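Riedl steam inhaler: a winter with the thing

I get every cold going. My sister's two bring them home from nursery, I babysit, and by the time I'm on the bus back I've usually got a throat like a gravel drive. So when my neighbour Gertraud Stöckli told me she'd thrown out her old bowl-and-towel arrangement and bought an electric steam inhaler, I was on the website before she'd finished her tea. Mine is the Riedl, the plain one with the soft mask. I paid 35 pounds for it from Nusex, and I've had it since the back end of autumn, so it's seen me through three proper colds and one miserable week of what I'm fairly sure was flu.

I should say first what it's for, as the box is a bit excitable on the subject. Steam makes a blocked nose feel less blocked for a while. It doesn't kill a virus, it won't shorten your cold and it's no replacement for a jab or for ringing the surgery if you're properly poorly. The leaflet has a paragraph about "supporting your natural defences" which I read out loud to Gertraud and we both pulled the same face.

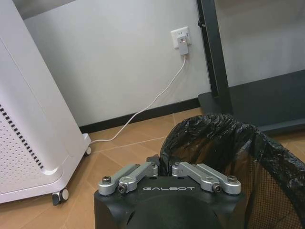
Does it help you sleep when you're bunged up?
For me it does, if I use it right before bed. I get perhaps an hour of easier breathing, and most nights that's long enough to drop off. If I use it at teatime it has worn off by the time I'm upstairs.

Setting it up is very easy. You fill the little tank to the line, clip the mask on, press the one button and wait. Mine takes 28 seconds to get going (yes, I timed it, I was off work and bored!) and a full tank runs for 17 minutes before it switches itself off. That's longer than I'd ever want to sit there. I do five minutes, blow my nose, feel very pleased with myself and stop.

The dial lets you make the steam gentler, and I'd start low. First go, I had it turned right up with my face jammed in the mask and came out looking like a boiled ham. It wasn't painful, just much too warm, and the leaflet does tell you to hold your face back a bit. I wouldn't use it with small children at all. My sister asked, and the pharmacist told her no before she'd got to the end of the sentence.

Noise: a low gurgle, like a fish tank. I can hear the radio over it. The cord is mean, though. My bedside socket is behind the chest of drawers and it won't reach, so I end up sitting on the floor with my back against the bed. Not dignified at half past ten at night, but there you go.

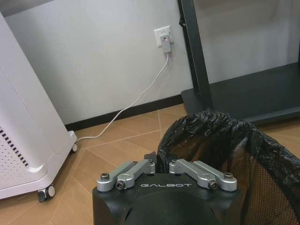

Cleaning it

Now for my main grumble. The tank has a narrow neck and I can't get my fingers in, so if you live somewhere with hard water like I do, you'll see a white crust inside quite quickly. White vinegar and warm water shifts it, then rinse, rinse and rinse again or your next session smells like a chip shop. The mask comes off and washes in the sink with ordinary washing-up liquid. I leave everything in bits on a tea towel overnight and it's dry by morning.

How it compares

Before this I had the Sukmont, a cheaper one with a hard plastic mask that dug into the bridge of my nose. It leaked from the seam by its second winter and went in the bin. Gertraud has the Covumum, which holds 300 ml and has a lovely wide opening you can get a sponge into, and I'm jealous of that every time I'm poking at mine with a bottle brush. Hers is a big lump of a thing, though, and it lives on top of her fridge because it won't go in a cupboard. Mine fits in the bathroom cabinet next to the plasters.

Would I buy it again? I think so, yes, although I'd wait for the spring sales, as Nusex knocked a bit off in April last year. Four stars from me. It would get the fifth with a longer cord and a tank I could clean without swearing at it. Spare masks are sold separately, by the way, and the medium is the one that comes in the box.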